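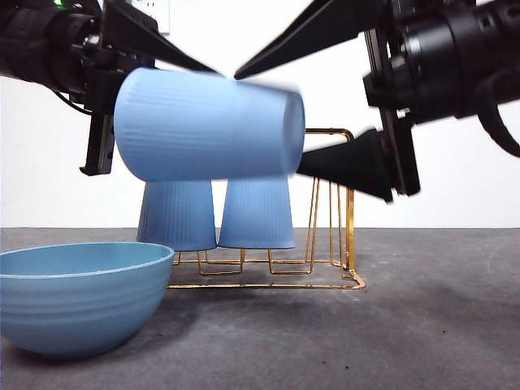 Pascal Ferrand, thread on drying racks, Aug 13, 2021

I gave up on tea towels for cups this winter. They stay damp, they smell by the second day and they leave lint on everything. A wire rack on the table does the job. Ribbed plastic tumblers like the light blue ones go on upside down, wide rim on the wire, and two sit fine side by side. Mine is gold-coloured as well, from Kultness.

2/ Leave a gap if you have the room. Cups that touch take longer where they meet. I give mine 15 minutes, then turn them over and check inside the base.

3/ Ribs hold water. A quick shake over the sink first gets most of it off.

4/ Clémence Charpentier asked what goes under the rack. A folded cloth if the bench is timber, nothing if it isn't. I wipe up after.

5/ Don't stack plastic tumblers until they're dry right through. I did that with a set of 10 and had to soak two of them in warm water to get them apart.

6/ If yours have gone cloudy, try vinegar and warm water for 10 minutes, then rinse. Worked on my older ones, did nothing for the Urulitz jug.

7/ Rack gets a scrub once a fortnight with an old toothbrush. The spots where the wires cross go grey first.

8/ Someone asked about the Brunet folding one. Haven't used it. Will post if I do.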